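Visits > Warehouses and Stores > Handard returns hall

A Morning at the Handard Returns Hall
3 comments | 19 shares

We went to Handard in July, on the second of their open mornings. The first had filled up before we heard of it. The returns hall is at the back of the Brenden business park, past the tire place, and the signs from the main road are small. Visitor parking is on the gravel and not in the marked spaces, which belong to the night shift and were still full at 8:30.

Sign-in was at a folding table inside the side door. Everyone got a yellow vest and a sticker. Closed shoes were required and two people in sandals were lent steel toecaps, the kind that strap on over your own shoe. There were coffee and plain rolls. The tour left a little after nine.

Handard takes back goods that customers of mail-order shops have sent in: small household things, toys, hand tools, garden fittings, some clothing. The hall has 1282 numbered shelf places on the ground floor and the same numbering carries on upstairs, where we did not go. I had expected it to be noisy. The conveyor by the dock door is loud, but once you are past the first row of shelving you can talk normally.

The day starts with opening parcels. This is done by hand at long benches with a raised lip along the back. Each bench has a safety knife on a cord, a roll of labels, and a slot in the top for paper and film. Cardboard goes on the floor behind the worker and is picked up by someone with a cage cart. The opener checks the slip against the contents, puts a label on the item, and sets it in a tote. If the slip is missing, the item goes on a red shelf, and the red shelf is cleared before lunch. When we passed, it held a single boot, a shower head and a large number of phone cases.

Our guide was Ffion Probert. She told us that the slip is wrong more often than the item is broken. People mix up two returns on the kitchen table and send each one to the wrong shop. The openers learn to spot it by the tape.

After the benches come the grading tables. Four grades are used. The first goes back on sale as new, the second is sold as opened, the third is sold in mixed lots, and the fourth is taken apart or thrown out. A garden hose fitting was passed around our group and we were asked to grade it. Most of us said first. It was a third, for a hairline mark on the thread that you could feel with a fingernail and not really see. The lighting over these tables is very white and a bit tiring. The graders change places every two hours.

Lots are made up in the next bay. A lot is a carton of third-grade goods of one general kind, weighed and sealed, and most of them go to a buyer called Horgan, which has market stalls. The carton sizes are printed on the wall with an outline at full scale, so you can hold a thing against the wall and see what will take it. I thought this was a good idea and have since done the same in my garage with masking tape.

We also saw the wash room, through a window only. Totes come back dusty and full of label scraps and are run through a washer in stacks. The scraps are the main problem. They block the drain, and there is a mesh basket which has to be emptied at the end of each shift.

The last stop was the bin area. Small loose goods that don't need a carton are kept in deep gray bins, some with a white divider so that two kinds of stock can share. They get hard use. The floors are scraped pale from things being dragged and dropped, and the dividers are scuffed worst low down, where stock knocks against them. Ffion said a divider is replaced when its edge starts to catch on gloves, and otherwise left alone. The bins come from Grevudby and cost more than the open-topped crates they had before, but the walls are taller and less falls out. The old crates are for sale by the side door, cash only. I bought two.

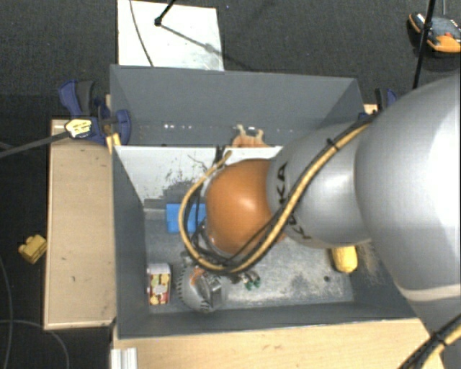

Marlene wanted to know whether the divided bins were worth the trouble, as she had tried the same thing in a school supply room and found the narrow side always ended up with the wrong stock in it. Ffion answered that it had happened there too. They now keep the slow goods at the back and the fast ones at the front, and the back section is checked once a week. She also advised against going any narrower than the width of your hand with the fingers spread, or you can't get the last pieces out.

There were a few more questions after that, mainly on pay and shifts, and one on what happens to clothes with the tags cut off (third grade at best).

The figure on the board by the exit was 3348, the number of parcels opened the day before. That was described as ordinary for summer. January is much heavier and there are no open mornings then.

Practical notes: the tour takes about 90 minutes, all standing. The restroom is at the start only. Children under 7 are not admitted. The floor is level throughout, but the aisle by the grading tables is tight for a wheelchair and they ask you to call first so the carts can be moved. You can take pictures except at the opening benches, where there are addresses on the parcels. The next open morning will be in the fall, and sign-up is by phone or at the front office. Bring a bag or some rope if you plan to buy crates, they don't stack well in a small car.

Contact | Copyright, all visit reports belong to their authors | Back to top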